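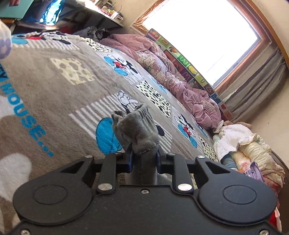
Grey ribbed sock between blue finger pads.

Zorkbridge Wartime Letters: second progress report to the Bremalon Fund

Since the last report the letters have really started to talk to one another. We have now catalogued over 600 items from the Bakker collection, and for the first time it is possible to follow a single month of the war from both ends, with the soldier writing home from Italy and the household in Zorkbridge writing back. Sometimes the replies crossed in the post and each side is plainly puzzled by the other (one mother spends half a page asking about a cough that her son had stopped mentioning three letters earlier). These have been a joy to work on.

Cataloguing

The Bakker boxes came to us in no order at all. We have sorted them by sender first and date second, which was slower than we had planned but has saved a lot of going back. Airgraphs are the hardest to deal with, being so small, and a good many have faded along the folds. We have left the unreadable words blank in the transcripts and marked them, so that anyone who comes along with better eyes can have a go.

Full transcripts are done for 175 letters. We had hoped for more by this stage. The shortfall is almost all down to one correspondent, a driver in a supply column, whose handwriting gets smaller and smaller as he nears the bottom of the page and then carries on up the margin. He is also the best writer in the collection, so we have not skipped him! His account of getting lorries over a mountain road in the rain, with the whole column stopped while somebody looked for a missing wheel nut, is the finest thing we have read this year.
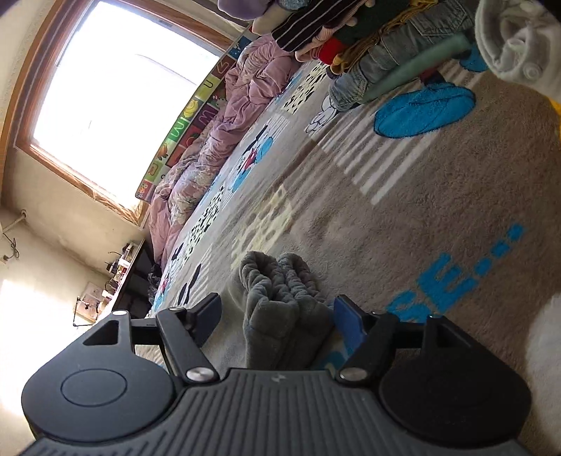
The Buser diaries are a separate matter. There are 8 of them, kept by a nurse at a base hospital from her posting in 1943 until she came home, and the family have kindly agreed to lend all of them to us until December. Two have loose spines and need to go to a conservator before they can be opened flat. We have had one quote and are waiting on another. The rest can be scanned as they are, and the first is already under way.

What makes the diaries so useful is that she noted which units her patients came from. We have matched two of her entries to men whose letters are in the Bakker boxes, and in one case she seems to have written the letter for him — the hand is very close, though we would like a second opinion before saying so in public.

Talks and school visits

The Thursday evening talk at Zorkbridge library drew 30 people, and several stayed on afterwards with photographs and pay books of their own. One visitor brought a field postcard with nothing on it but a signature and a crossed-out line, and it kept the room busy for quite some time. We have asked to borrow it.

Spending

We are within budget on equipment and storage. Archival boxes cost more than we had allowed, and we have covered this from the travel line, which is hardly touched. Conservation of the two diaries is not yet paid for, and we will write to you separately once the second quote is in.

Next steps

Scanning of the remaining sound diaries comes first, then the rest of the supply driver's letters. After that we turn to the map, which will show where each letter was written as far as the censor lets us tell. A rough version should be ready to send with our next report.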